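Teaching the tidy-up job: quick guide for packing staff

You're not being replaced, you're showing the robot how. Five minutes' read.

1. Pick up the gripper. Open the jaws right out before you go near the red box.

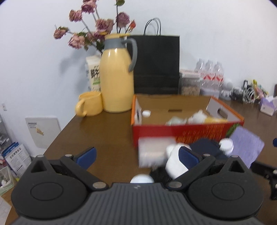 2. One item at a time, into the box. Slow. Bottles and thermos stay put.

3. Little round caps are the worst. Come in low, blue pads square on.

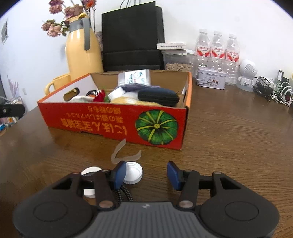 Squeeze, lift, pause, let go. Fumbled it? Keep going, we want thsoe too. Swap over after 11 runs, wrists get sore. Roster questions to Khalil Darwish.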